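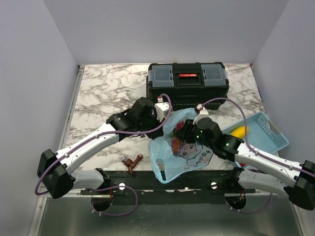

Members of the Cilline charter list are advised that bookings for the December snapper trips will open on 30 August 2019. Each trip takes up to six anglers and departs from the Fragkou jetty at first light. Rods and bait are supplied aboard the Mima, and guests who prefer their own terminal tackle may bring it in a hard plastic box with a centre handle, much like the black one with the two see-through lid compartments. Soft bags are not accepted on deck.

I have skippered the Mima for 2 seasons and have found the grounds east of Druvus Reef the most dependable in a light northerly. The depth there is around 67 metres. Enquiries regarding licences should be directed to Antigoni Makris at the harbour office, who also keeps the cancellation list.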